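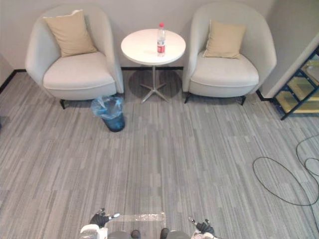

some of you asked for our floor rules for robots working in shared rooms. ok quick thread, typing between runs

1/ walk the floor first. cables, bags, plastic sheeting, anything flat and shiny. a person steps over it, an arm base drags it. if it has to stay, write it on the run sheet

2/ cables get routed along the wall or taped. a loop on carpet is a fail on our checklist, no discussion

3/ drinks. bottle on a table is fine IF it's the task item. otherwise it goes away before power on. caps closed either way

4/ grippers stay open and up while anybody is inside the line. Issa site does it at 20 cm off the floor, Cendier just says "visible". I like the number better

5/ soft stuff counts as an obstacle. cushions, bin liners, coat sleeves. liners are the worst imo, fingers catch them and then you have trash on the carpet

6/ went thru our log since October – 2,466 runs, 183 stops. up to 140 of those were floor clutter. not software. clutter!!

7/ one person holds the stop button and does nothing else. no phone, no notes. swap when they get bored, they will get bored

8/ put the room back how you found it. chairs too

Tundamska wants this as a one page standard, draft is due December 23, 2019. if your site does somthing different on cables tell me now pls

9/ forgot one – steps. keep the base well clear, mark the line on the floor with tape. Wurero uses yellow, we use whatever is in the drawer

ok next run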